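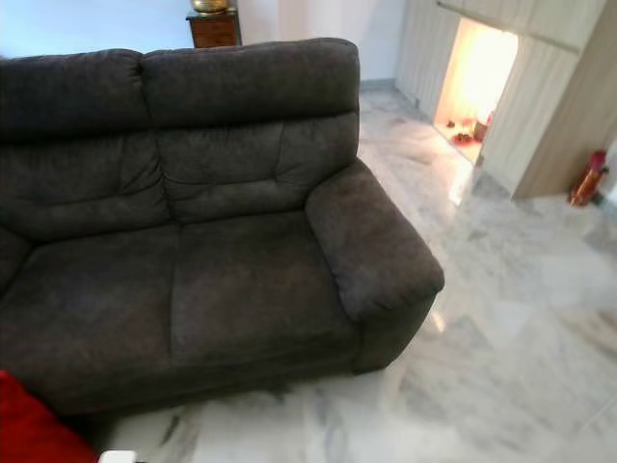
One comment left on the preprint, from a reader who signed off as Stika, was that a robot which needs to be told a sofa is still a sofa after somebody has sat on it has bigger problems than we do, and could we please publish the data so that everyone else could have those problems too. So we have. Kerano is the data, this file is the README, and the bigger problems are in the section called Known trouble.

KERANO: repeated views of soft furniture, for place recognition indoors

What it is

Kerano is a set of 741 short head-height recordings made in furnished living spaces, with paired labels saying which recordings show the same spot. It was put together to test one narrow claim: that a mobile robot can recognize where it is from large soft furniture, even though large soft furniture never looks quite the same twice.

Most indoor place recognition leans on things that hold still. Door frames, window corners, shelf edges, the line where the wall meets the floor. Sofas, beds and curtains tend to be masked out early, on the theory that they are unreliable witnesses. We had the same theory. Then we looked at how much of a typical head-height view remained after masking, and in a small living room it was sometimes a strip of skirting and a lot of optimism.

The method that goes with the data is called Neddale. It keeps the soft furniture and throws away the surface. Outline, seam layout and the big folds between cushions go into the descriptor. Nap, brushed streaks and small wrinkles do not. A suede-like sofa with its pile pushed three different ways should come out close to the same sofa after a going-over with a clothes brush. That is the claim, anyway. See Results for how it got on.

What is in a recording

Each recording folder holds:

frames/ color stills, numbered in order
pose.csv head pose estimated after the fact, one row per still
soft.json outlines and seam lines for soft furniture
hard.json outlines for fixed structure (cabinetry, skirting, door frames)
shine.json floor areas marked as reflective
notes.txt whatever the annotator felt strongly enough to type

The last one is free text and has not been cleaned. Several of the notes are useful. Several are complaints about marble. We left both kinds in.

Labels

Soft furniture is labeled piece by piece: each back cushion, each seat cushion, each armrest. Seams are drawn as open lines, not closed shapes, and a fold between two cushions counts as a seam even when no stitching is visible. Annotators were told to draw a seam only where they could see it. Several then extended seams off into shadow, where they were sure it must go. They were probably right about the sofa and wrong about the instructions, and those lines carry the flag guessed: true.

Loose cushions get their own class, loose, and are left out of the Neddale descriptor. A bright cushion is a wonderful landmark until it moves to the other end of the sofa, at which point it becomes a wonderful landmark for the wrong place. In our first version we kept them in. The robot grew very attached to them.

Partly visible objects are labeled up to the edge of the image and flagged clipped. If an annotator could not tell what an object was from the visible part, the class is unknown. Please do not treat unknown as background. It is a real thing in the room that happened to be showing us only its top.

Decorative lighting and lit alcoves are labeled glow. The contents of an alcove are not labeled at all. They are often small and half lost in the light, and in homes they can be personal.

Pairs

A pair is two recordings of the same spot. Positive pairs differ in at least one of the following, recorded in pairs.csv:

seat: cushions have been sat on, plumped or turned
nap: fabric has been brushed or smoothed
light: room or alcove lighting changed
view: head moved or turned, same spot
loose: small items moved

Negative pairs were picked to be annoying. The hardest group puts two dark sofas of similar shape in different rooms, both on pale floors. A person can usually tell them apart from what stands behind the backrest. So can Neddale, on a good day.

Splits

We split by home and never by recording, so no room appears on both sides. There are 59 homes in total, 15 of them held out for testing. If you shuffle the recordings and split those instead, your numbers will improve a great deal and you should enjoy them privately.

Results

We compared Neddale with two alternatives. The first is a plain whole-image descriptor, named baseline in the scripts. The second is Stöcker, our earlier method, which masks soft furniture completely and which we defended at some length before writing this one.

On pairs that differ only in seat or nap, Neddale finds the right match more often than either alternative. The gain is largest where a single piece of furniture fills most of the view, because Stöcker is left with very little to look at and says so by returning whatever comes to hand.

On pairs that differ in light, Neddale and Stöcker are close enough that we would not bet lunch on the order. Hard structure survives a lamp being switched on fairly well. Seams on dark fabric survive it less well, and a charcoal seat cushion in low light can lose its front edge completely.

On pairs that differ in view, Stöcker wins. A cushion seen from above and a cushion seen from the side are, to our seam matcher, two cushions. We tried to fix this with a rough depth estimate and made it slower and no better. The code for that attempt is in attic/ for anyone who enjoys ruins.

Using the two together, with Neddale voting on soft regions and Stöcker on hard ones, beats both in every group except loose, where the combined method ties with Stöcker alone. This is the configuration we would use. It is called both in the scripts, after a naming discussion that ran far longer than the name suggests.

Full tables are in results/, including the ones we do not come out of well.

Known trouble

Shiny floors. Polished stone returns a second, fainter copy of the furniture, upside down and confident. Neddale will happily take the reflected front of a sofa for a continuation of the sofa. Passing shine.json to the matcher helps. On a robot you will not have shine.json, so this number should be read as what you could get with a reflection detector better than ours.

Glow spreading. A warm light in a niche can throw a pale band a long way across a glossy floor. The band moves when the head moves, and early pose estimates followed it. We reran the poses with glow and shine areas removed. If you find a recording where the head seems to drift toward a cabinet for no reason, that is one we missed and we would like to hear about it.

Dark on dark. Where the bottom of a dark sofa meets its own shadow, annotators disagree with each other and, on relabeling, with themselves. Treat those edges as soft in both senses.

Too many good sofas. Homes came to us through people willing to have a camera in the living room, and these turned out to be tidy people. Heaps of laundry, pets and small children are badly underrepresented. A robot tuned on Kerano alone will have a sheltered view of the world.

What it should not be used for

Please do not use Kerano to identify homes or the people in them, or to guess at anybody's income, habits or religion from their furnishings. Recordings with people in them were dropped before labeling. If you spot one that got through, open an issue with the recording number and leave the image out of it.

It is also a poor choice for training furniture detectors. Sofas are everywhere in it. A detector trained here will find them in parking lots.

Running it

Unpack the archive next to the code so that kerano/ and neddale/ share a parent folder, then:

python prepare.py --data ../kerano
python match.py --method both --split test
python report.py --group all

The prepare step writes a cache and does not check disk space first. We know. The match step has a --seams-only option that drops the outlines and is useful for seeing how much work they do. Quite a lot, as a rule.

Version notes

Version 2 is current. It adds shine.json, fixes the seam direction in mirrored stills, and moves loose cushions to their own class. Results from the first version are not comparable, and the first version's leaderboard has been taken down along with our entry at the top of it.

Expect a small label update in May, mostly armrests. Overstuffed ones with a roll hanging over the side panel were drawn as one piece by half the annotators and as two by the rest. We are going with two. Scripts that assume one armrest per side will need a look, and that includes report.py, which we have not fixed yet.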